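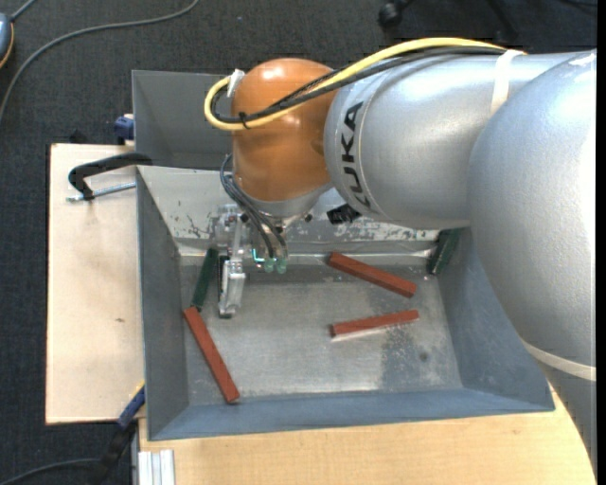
Long blocks in a metal bin keep ending up crossed over each other, how do you store yours?

Posted 8 April 2020 by Sewwandi Talukder

Hi all. Hoping someone has sorted this already. We keep long rectangular blocks in a wide grey metal bin, the open kind with sloping sides and a flat bottom. Only a handful in it at any one time. You'd think a handful would behave. They don't. Tip them in and they go every which way, one across another, one with its end up the slope, and then whoever wants one has to fish about for it.

Two things I'd like to know really.

First, is it the sloping sides? Bin was bought second hand from a place in Pleltby and I never thought about the shape, it was the right size and it was cheap. Would a straight sided box be better or do they just jam in the corners instead?

Second, the inside is getting in a right state. Scratches, scuffs, patches where the finish has chipped. Is it worth repainting or does it just come off again? I've got most of a tin of Zurar metal paint left over from a gate. Don't want to do it twice.

Can't go much bigger, the shelf it goes back on is 76 cm and there's a post in the way at one end. Bin gets emptied most days, if that matters.

Thanks in advance, sorry if this is in the wrong section

- - -

Irkine_Len

Sloping sides are good for some stuff and rubbish for others. Screws, bolts, anything small, lovely, all slides to the middle where you can get at it. Long things are different. One end goes down the slope, other end stays up, next one lands on top. You've basically got a funnel.

But I wouldn't rush to swap it. Straight sides are a pain too, a long block sitting tight against the wall is horrid to get hold of, no room for your fingers. With a slope there's always a gap underneath somewhere. We went over to straight boxes in August and half of us wanted the old ones back by the end of the month.

What I would do, cheap first:

Stop tipping. Lay them in, all the same way. Takes a few seconds.

If people won't do that (they won't) put a divider down the middle, lengthways. Strip of ply, cut the ends at an angle to match the slope, wedge it in. No glue or screws needed if you cut it a touch too long and tap it down. Mine's been in for ages.

Mesure the flat bit at the bottom before you cut anything, NOT the top. I did it from the top the first time. Waste of a good bit of ply.

On the paint, leave it. Anything you put on will be scratched again by next week with blocks going in and out. If you see rust wire brush it and wipe a bit of oil on. Otherwise it's a bin.

- - -

marrowfat

get a smaller bin

- - -

Alarcón Road Shed

Agree with most of what Len said, not so sure on the paint. Depends what the blocks are for. If you don't care about marks on them then yes, leave it. If they've got to stay clean, flaky paint is a nuisance, bits stick to everything and you're forever wiping.

What we do is a liner. Offcut of rubber matting on the flat floor, cut loose so it lifts out. Quieter for a start, and the blocks don't skid nearly so much, so they tend to stay where they were put. Don't run it up the sides, it only rucks up and then things catch on it. Shake it out on a Friday.

Before you line it, go over the chipped bits with a scraper and get anything loose off, then hoover it. Don't use the Zurar on the inside, I've used it on railings and it's fine for that but it stays a bit soft for weeks, blocks would go straight through it.

Also have a look at which wall is the worst. If one side's a lot more battered than the others that's normally the side everybody's dropping stuff in against. Turn the bin round now and then and it evens out. Or tell them to stop chucking, good luck.

Re the shelf, could you turn the bin end on? Might clear your post. Hard to say without seeing it.

- - -

Viewed 1,297 times. 7 people found this page useful.

Recent in Storage and Workshop
Best way to label metal shelving so it stays on
Drawer runners sticking after a move
Cutting ply at an angle without a table saw
Rubber matting smells, will it go?
Old gate paint, how long does it keep

Contact us | Copyright and terms | Back to top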